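Ikard Felt Pads for Furniture Legs, Self-Adhesive, Sheet of 86

Item no. 2508
Color: gray
Thickness: 5 mm
Shapes on the sheet: round (three sizes), square, and two long strips for cutting
In stock at Dondcombe, ships the next working day

The Ikard pads are made from pressed wool felt with an adhesive back. You put them under the legs of chairs, tables, cabinets and plant stands, and the furniture slides on the floor without scratching it. They are suitable for parquet, vinyl, tile and sealed stone. For carpet we do not recommend them, please look at the Vitgate plastic gliders.

We sell this sheet for almost ten years already and it is the one we use in our own showroom. The felt is dense, so it does not become flat so quickly under a heavy table. The small round pads are also good under lamps, vases and flower pots, everything which stands on a nice surface and is moved now and then.

How to apply

Turn the furniture over on a blanket. Clean the end of the leg with a little alcohol and let it dry completely. If the wood is rough, sand it lightly first. Choose a pad slightly smaller than the leg, so the edge does not collect dust. Press it for half a minute and leave the furniture upside down overnight, if you have the place for it. The glue reaches its full strength after one day.

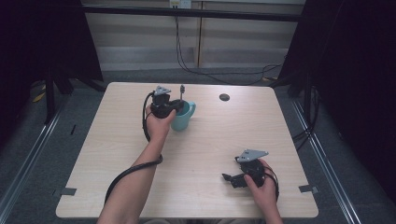

Do the pads hold on a leg with a rounded end?

Only when the contact surface is at least as wide as the smallest pad. For fully rounded or very thin legs please take the Witkowska screw-in felt glider, which has a nail or a screw in the middle and cannot slip to the side.

Removing old pads

Warm the pad with a hair dryer and lift it with a plastic scraper. The rest of the glue goes away with vegetable oil, then wash with soap and water. Please try the oil on a hidden place first if the wood is not lacquered.

What customers wrote

"I bought two sheets for the dining room and the kitchen. The chairs are quiet now, also my neighbor downstairs has noticed it. The strips I cut with normal scissors." Rohani Tjoa

"Good felt, strong glue. One star less because I needed more of the big round ones and fewer of the squares." Nicanor Esquivel

Reply from the shop: Thank you, Mr. Esquivel. The big round pads can be ordered separately since August, in a bag. Please write to Haziq Chong in our order department and he will send you the price.

Delivery and returns

Weight with packaging: 175 g. Unopened sheets can be returned within 30 days. Opened sheets we cannot take back, except when the adhesive is faulty.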